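Section 4. Setting Up the Board and Pegs

Before you start

You need the white board, the peg tray, the black curtain and a table you can spare until dinner. The Bratenari goes on any flat surface at least as deep as the board. Flat means flat. A table that has been "mostly fine since June" will send a peg rolling toward the only heating vent in the room.

Check the peg tray against the packing slip. There should be 17 pegs, including the spare, and the spare looks exactly like the others. If you come up short, shake out the foam before writing to us. Roxana Correa answers the parts mail and she will ask whether you shook out the foam.

4.1 Placing the board

1. Clear the table. Mugs count as things to clear.

2. Hang the curtain behind the far side of the table. Let it drop below the tabletop. Faint folds are fine, and ironing it is between you and your conscience.

3. Wipe the tabletop with a dry cloth. Do not use furniture polish. The board will slide on polish, and it picks its moments.

4. Lay the board flat in the middle of the table, smooth side up. If you can't tell which side is smooth, run a fingernail across both.

5. Press down on each corner in turn. If one corner clicks, there is grit under it. Lift the board and wipe again.

6. Move any loose cables off to one side of the board. They may loop across the table as much as they like, provided they stay off the white.

Note: The board has no top or bottom. Earlier printings of this guide said it did, and Mikkel Fogh would like it known that he has stopped taking calls on the subject.

4.2 Choosing the light

Colored light is a matter of taste, within limits. Pink makes the white board easy to find against a dark table, though it will tint the board as well, and a second color may turn up toward the far edge. Leave it alone unless you need to sort pegs by color. For sorting, use plain room light.
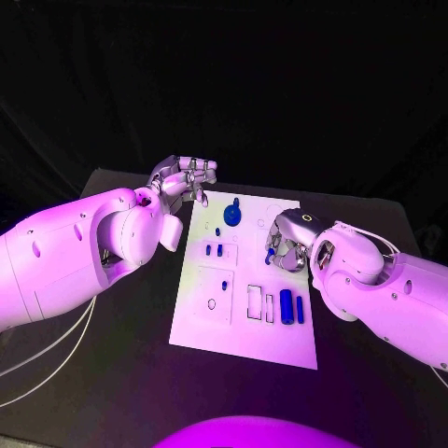

Fig. 4-1. Blue peg held at an angle over the board, pink lighting.

Keep lamps at least 290 mm from the curtain. It is cloth and behaves like cloth.

CAUTION: Do not look for a dropped peg with the lights still on pink. You will find it with your foot.

4.3 Setting the first peg

1. Take one peg from the tray and close the tray.

2. Hold the peg between the fingertips, near its upper end. A fist works too, for a while.

3. Bring it in over the board at a slight tilt until the lower end is just clear of the surface.

4. Touch the lower edge down first, then bring the peg upright. Slowly. Pegs set down in a hurry have a way of touring the table.

5. Let go and wait for a count of 7. If the peg is still standing, go on to the next one. If it isn't, see 4.4.

4.4 If pegs will not stand

Board rocks: repeat 4.1, step 5.

Peg leans: turn it over and try the other end. The ends are meant to be identical, and on a good day they are.

Peg falls when someone walks past: this is a floor problem. Dradis sells a felt underlay that helps. So does asking people to walk somewhere else.

All pegs fall: check that the table has four legs on the ground.

Storage instructions are in Section 5. Replacement boards are ordered under part number 2000.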